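Home | Stories | Essays | Archive | About

Filed under: Short Fiction

The Shelf at Durnadwood

My sister bought the shelf from Girard because the catalog promised it would "bring order." I had heard that one before. The last thing that brought order to our mother's house was a flood in March.

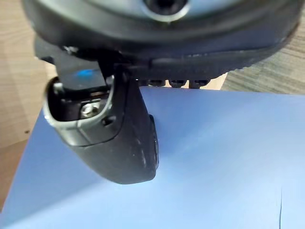
She had paid for the better finish, too, and wanted me to admire it. I said a shelf was a place to lose things at eye level. I pointed out that dust had never read a catalog. It had already come down in light specks on whatever was black and smooth, and it would get to her finish by the weekend. She told me to hand her the Lumport box and stop talking.

The box held 3,843 buttons, according to our mother's label. I doubted the label. She had also labeled a jar "good string."

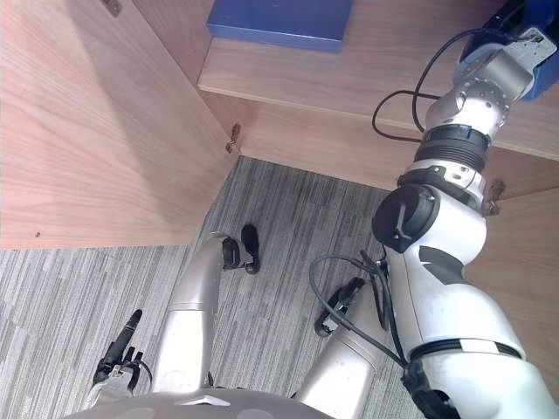

My sister's plan had five steps, and I believed in two of them. Step three was to put the buttons up high and never discuss them again. I looked at the light wood, then down at the gray striped carpet, and thought about which of the two a dropped button would be easier to find on. She said I was stalling. I said I was being realistic.

We put the box up anyway. She stood back with her arms crossed, and I gave it until Sunday.

Print this story | E-mail to a friend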